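怎样复查一个双臂收衣策略的成功率

更新于2020年6月10日

适用对象：手上有一台双臂机器人、一份别人训练好的模仿学习策略，以及一个看上去偏高的成功率，想弄清楚这个数字能信几分的人。读之前最好自己训练过行为克隆，知道动作分块、归一化统计量是怎么回事。

先说立场。我对“抓起散落衣物放进篮子”这类任务的成功率一向不太买账。任务本身没有问题，问题在于布是最宽容的东西：夹到哪里都算夹到，掉进篮子时形状怎样都行，挂在篮边上也常常被记成成功。一个对准误差很大的策略，换成刚性零件会立刻露馅，碰上布却能拿高分。所以看到布料任务的高分，我的第一反应是去翻评分规则，第二反应是去翻初始状态怎么摆的。这两样论文里往往各占一句话。

下面的流程来自我们复查Horon的过程。Horon是一套双臂行为克隆方法，头部一个相机、两只手腕各一个相机，训练数据是4000条遥操作示范。原始评测由Ornodstead实验室做，报告里写了332次试验。我们拿到了权重、推理代码和试验日志，没有拿到视频，视频后来补来了一部分。

需要准备的东西

权重和推理代码，最好连同训练时的归一化统计文件。缺了这个文件就不用往下做，自己重算的统计量会让结果变差，然后对方会说你没装对，而且他们有道理。

原始试验日志，逐条的，带开始时间和结束时间。汇总表没有用。

一块可以反复使用的场地，能在地面上留标记。

至少两个人，一个负责摆放和按急停，一个负责打分。打分的人不应该知道当前跑的是哪个版本的策略。

第一步：把评分规则写死

在机器人通电之前，把“成功”写成一段文字，打印出来贴在桌上。写到什么程度算够？找一个没参加过项目的人，给他十段视频，他和你打的分应当一致。不一致就继续改文字。

我们最后用的规则大意是：布料全部越过篮口平面以下，夹爪已经张开并撤回，静置后布料没有滑出。有一角搭在篮沿外的，记为部分完成，不进分子。超时的记失败，哪怕超时后一瞬间放进去了。碰倒篮子或者推动支撑物的，单独记一栏。

Ornodstead的原始规则只有一句：“衣物最终在篮中”。我不认为这是有意放水，多数人写规则时脑子里想的是典型情况。但搭在篮沿上的布怎么算，日志里没有统一说法，备注栏里“成功（挂边）”和“失败（挂边）”都出现过，而且由同一个人填写。遇到这种日志，不要替对方猜，把这些条目单列出来，最后按全算成功和全算失败各报一个数。两个数之间的距离本身就是一个结果。

还有一件事要在这一步定下来：双臂任务按什么单位计分。两只手各抓一件，左手放进去了，右手掉了，这一次算什么？按“次”算是失败，按“件”算是一半。Horon的报告正文用“件”，摘要用“次”，摘要里却引了正文的数字。我们发信去问，回复承认是笔误。笔误可以理解，但引用这份报告的人多半只看过摘要。

第二步：固定初始状态，并且承认固定不了

布料没有可重复的初始状态。你可以把篮子放回原位，可以让机器人回到同一个关节角，布扔下去每次都不一样。常见的做法是“随机抛掷”，听起来公平，执行起来全看抛的人。抛了一下午的人会不自觉地把布抛到好抓的地方，因为好抓的地方意味着这一轮快点结束。我自己就是这样，看回放才发现的。

可行的办法是抽签。我们在地面上划分区域，事先用脚本生成27种摆放，每种规定布料落在哪个区域、折叠还是揉成团、两件布是分开还是相互压住、篮子在哪一侧。摆放的人照单执行，不做判断。脚本的随机种子在实验开始前写进共享文档，之后不准换。

地面标记要勤补。白胶带在地毯上很容易磨淡，磨淡之后摆放的人会凭记忆摆，位置就开始漂。每天开始前对着俯视照片核对一遍，看不清就重贴。但要注意，标记本身也可能成为策略的线索。训练数据里如果一直有同样的胶带，网络完全可以学会“往胶带那里伸手”。检查方法在第四步。

线缆也一样。地上松散的线在头部相机里是一条很显眼的黑色曲线，黑色的布和黑色的线在低分辨率输入下并不好分。要么全部收走，要么全部保留并在日志里写明，最怕的是收一半。我们选择保留，因为Ornodstead的示范数据里就有，收掉等于换了测试分布。

布的颜色也要记录。左手夹一块青绿色的，右手夹一团黑色的，对人来说是同一个任务，对网络未必。深色布揉成一团时内部几乎没有纹理，和同样是黑色的夹爪靠在一起，边界很难看清，策略有没有真的判断“已经夹住”，光看这一路画面说不准。建议两种颜色在左右手之间轮换，各占一半摆放。

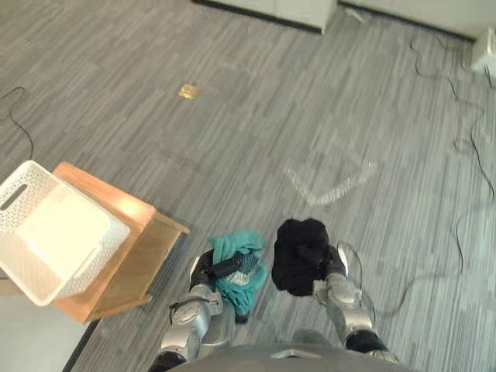
第三步：先跑对照，再跑正主

大多数复查只跑被测策略，跑完得到一个数，和原报告比一比，高了低了各有各的解释。这样做几乎得不到任何信息。至少要有两个对照。

第一个对照是开环回放。从示范数据里挑一条与当前摆放最接近的轨迹，原样播放，不看相机。如果开环回放的成功率已经不低，说明任务的容错大到不需要感知，策略的高分就没有多少好说的。在布料任务上，这个对照的分数经常让人尴尬。

第二个对照是最近邻。用一个现成的图像特征，在示范库里找最相似的一帧，执行那一帧后面的动作块，再找下一帧。没有训练，没有网络结构上的讲究。它输给被测策略是应该的，关键看输多少。

我们的对照代码由Ileana Văduva写，放在叫Manole的评测框架里。框架做的事情很普通：读摆放单、调用策略、录像、存日志、提醒打分。要紧的一点是它把策略名字藏起来，现场只显示一个编号。跑之前她把三种策略打乱混排，对照表存在自己机器上，打分全部结束才公开。

三种策略的结果公开之后，排序和原报告的说法一致，Horon第一。差距比报告暗示的小得多。开环回放在布料分开、篮子处于常见位置的那些摆放里，和Horon分不出高下。真正拉开差距的是两件布互相压住的摆放，Horon在这里确实更好，它会先把上面那件提起来一点再动另一只手。我原本准备写一篇更难听的东西，这部分结果让我删掉了几段。

第四步：遮挡每一路输入

报告里说三个相机“互补”。这类话几乎出现在每一份多相机的报告里，很少有人给证据。检验不难：逐路遮掉，看成功率掉多少。

遮挡的方式有讲究。直接填黑会把输入推到训练分布之外，网络崩掉不能说明这一路有用，只能说明它没见过黑图。我们用三种方式，分别记录：

填成训练集该路相机的平均图像。

冻结在本次试验的第一帧。

换成另一次试验里同一时刻的画面。

第三种最有意思。如果换成别次试验的腕部画面，策略表现照旧，那么它读腕部相机大概只是为了知道“现在进行到哪个阶段了”，和眼前抓的是哪块布没有关系。

测头部相机时，顺便测地面标记。把胶带用同色地毯块盖住，其余不动，跑同一组摆放。我们这里成功率几乎没有变化，所以胶带线索这个怀疑可以放下。篮子则不同。训练数据中篮子几乎总在机器人左侧、架在矮凳上，把它移到右侧之后，左臂仍然会往左边空着的地方伸过去，松手。报告把这一项归入“泛化测试”，给了一个平均数，平均数里左侧摆放占了绝大多数。

腕部相机要单独说。人们喜欢它，是因为抓取的最后一段头部相机常被手臂挡住。可是腕部画面有自己的毛病：离得太近的物体会占掉上方一大片，露出来的又多半是自己的夹爪和另一只手臂。在这样的画面里，网络能用来判断深度的线索很少，能用来判断“我旁边有个大东西”的线索倒很多。训练集以布料为主，腕部视野里突然进来一个金属面、带黑色厚边的圆形物体，策略会怎么走，从布料试验的成绩里推不出来。所以我们建议在遮挡测试之外，再加一组刚性物体的静态画面测试：不让机器人动，只把画面送进网络，看输出的动作块有多分散。

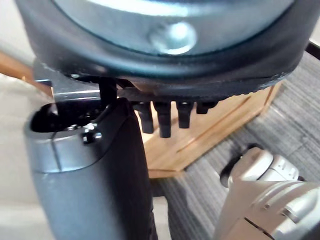
具体做法是对同一帧加上很小的亮度和平移扰动，重复推理，记录末端位置预测的离散程度。布料画面里Horon的输出很集中，换成训练时没有的刚性物体，有的帧依然集中，方向却说不出道理。我更担心的是后一种情况。输出发散至少可以设一个阈值停下来，输出集中而错误，阈值帮不上忙。报告里提出用离散程度当安全信号，按我们的数据，这个信号在分布外并不可靠，建议不要单独使用。

静态测试不能代替真机试验。它只说明网络对单帧的反应，闭环之后误差可能累积，也可能被下一帧纠正。我们没有做刚性物体的真机成功率，也就不给数字。

第五步：算区间，别只报一个百分比

332次试验听起来不少。先问一句，这些试验是不是独立的。翻日志的时间戳，会发现它们成串出现，同一串里篮子没动过，布料扔下去的位置也差不多。把这样的试验当成独立样本来算置信区间，区间会窄得不真实。

正确的做法是按串重采样。以时间戳间隔切分出每一串，对“串”做有放回抽样，重复2000次，取分位数。代码十来行，没有理由省掉。用Ornodstead的日志按这个办法重算，区间比原报告宽出一大截，Horon和它自己的消融版本（去掉动作平滑的那个）区间大面积重叠。报告正文里用了整整一节解释动作平滑为什么有效。也许真的有效，现有数据看不出来。

另外要查被剔除的试验。日志编号不连续的地方，去问原因。我们得到的回答是“硬件故障，重跑”。硬件故障当然会有，可是夹爪过流保护算不算硬件故障？如果是策略命令夹爪一直往地面压才触发的保护，这笔账应该记在策略头上。建议的规则是：急停和保护一律记失败，除非在看到结果之前就有书面的故障判断。

第六步：让原作者看过再发

把评分规则、摆放单、原始视频和计算脚本一起发给对方，给足时间回复。复查的人也会犯错，而且犯错时往往特别理直气壮。

我们犯的错是夹爪。Ornodstead的夹爪指面贴了Vutix防滑垫，我们的没有贴，第一轮里滑脱特别多，我已经开始写“无法复现”了。Ornodstead的Percy Henao看了视频，回信只有一行，问指面上有没有垫子。贴上以后滑脱少了很多，第一轮数据全部作废。原报告的硬件一节没有提到这层垫子，四月份的修订版补上了。

由此多出一条检查项：把夹爪拍下来，正面、侧面、指面，和对方的照片并排对。型号一样不代表摸上去一样。

常见疑问

摆放单必须那么多种吗？看你的主张有多大。只想说“在我这间屋子里能用”，几种就够，标题也请写成那样。

没有第二个人打分怎么办？录像，隔几天打乱顺序重看，两次打分不一致的条目单列。效果差一些，比当场凭印象记要好。

仿真里做同样的流程行不行？布料仿真的接触参数可以把开环回放调成任何分数，我不建议拿它来回答真机上的问题。用来查代码错误没有问题。

控制频率对不上怎么办？先查动作块的执行长度。推理机器慢一点，块与块之间就会多出停顿，布在停顿时会摆动，下一帧看到的东西就变了。把每次推理的耗时写进日志，和对方的分布对比，差太多就不要比较成功率。

复查之后我们对Horon的看法

两件布互相压住时的处理值得继续研究，这部分的优势在按串重采样之后仍然存在。三相机互补的说法，头部相机成立，腕部相机在换画面测试里只在抓取前的一小段时间有影响，其他时候换不换差别很小。动作平滑的作用存疑。篮子换边之后基本不能用，希望下一版报告把左右两侧的成绩分开列。

摆放单、评分规则全文和重采样脚本都在Manole的仓库里，文件夹名是horon_recheck。视频太大，需要的话来信索取，请注明要哪几种摆放。第一轮作废的数据也留着，单独放在一个目录，做滑脱分析的人可能用得上。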